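Archive home List info Thread Date Author Previous Next

[grippers-list] Re: Finger pads coming loose on the hand-held units
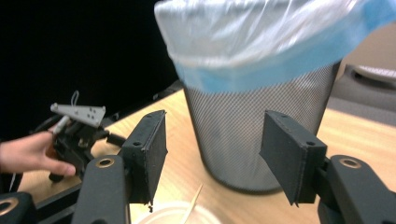 From: Heriberto Cuautle
Date: 21 October 2018

Thanks for the quick answers to my first message. I have had time to go through the log and take two of the units apart, so I can be more definite now. Quoting the part of the reply that I want to answer:

> Are you sure it is the adhesive? We had pads on our Kokkinos
> fingers that shifted under load and we blamed the glue for a
> month. It was the screw behind the pad. It had backed out far
> enough to push the pad off the finger from behind, and no glue
> is going to hold against that. Also check the bushings. If the
> arm has play in it, one pad meets the object before the other
> and takes all of the side load.
>
> What were you picking up when it happened? Soft things hide
> this problem. Thin plastic makes it worse.
>
> Marit

It is both, as far as I can tell. I opened the finger that failed and the one opposite. On the failed side the screw was proud of the surface and the glue had let go in a ring around it. On the good side the screw was flush and I had to cut the pad off with a blade. So the screw started it. But the glue on the failed side also peeled away clean from the finger and stayed on the pad, and that tells me the finger was not degreased before assembly. We build these ourselves from the Irkau drawings, so that one is on us.

To answer the question about what we were handling: household items on a table, mostly waste bins with liners in them. The task is to take hold of the liner at the rim, lift it clear of the bin and set it down. We were on run 78 of that task when the pad came off. It stuck to the liner and went up with it. The operator kept squeezing because the bag was still moving, and by then the bare finger was pressing straight onto the bin. It bent the rim and the trigger linkage jammed closed.

This is the part that I think belongs on this list as a safety matter and not only a repair note. With the linkage jammed, the operator put her other hand in between the fingers to free the bag. The linkage let go while her hand was there. She got a pinched fingertip and a blood blister, no worse. It was a hand-held unit with only the operator's own grip behind it. The same fingers go on the Zutar arm, where the closing force is set at 40 newtons and nothing relaxes because somebody says ouch. I have taken the arm out of use until all of its fingers have been rebuilt.

Going back through the recordings, there were signs before it happened. The edge of the pad had started to fray, and in several of the earlier runs the two pads do not close at the same angle. The operators had written "left one feels soft" in the notes twice. I read those notes and took them to mean the trigger spring. I should have looked at the pad.

On the bushings: I measured the brass rings on both units with a pin gauge. One of the 6 I checked is out of round and lets the arm rock sideways. It is on the unit that failed, same side. I can't say if it wore that way or was pressed in crooked. The others are fine and I left them alone.

What we changed:

Fingers are wiped with alcohol before the pads go on, and left clamped overnight.

The screw gets medium thread locker and is checked with a straightedge before the pad covers it.

Pads are replaced every 250 grasps whether they look worn or not. That number is a guess on the low side and I will raise it if they come off looking new.

If a finger jams, the unit goes down on the table and the trigger is released with the hex key. No hands between the fingers, including to save the object. This is now written on a card at each table.

We also tried the molded pads from Cevgate. They grip plastic film better than ours do and they have a lip that hooks over the end of the finger, so they should not be able to peel off in the same way. The lip adds thickness, though, and the fingers no longer close all the way on a single layer of film. I have written to them to ask if there is a thinner version. No answer yet.

Two things I would like to hear about from others. First, does anyone have a way to tell that a pad is missing from the trigger position alone? Ours should read a little further closed with the pad gone, but the play in the linkage is as large as the difference. Second, has anyone run the Irkau fingers with the screw moved outside the pad area? I can redraw the part, but I would sooner copy one that already works.

I can send the measurements and the clip of the run to anyone who writes to me off list. The clip is not pleasant to listen to, so turn the sound down.

Heriberto

Recent in this archive:
Trigger spring stiffness, what are people using
Re: Re: Zutar arm loses home position after a stop
Thread locker on printed parts
Cable strain relief at the wrist
Re: Cleaning film residue off pads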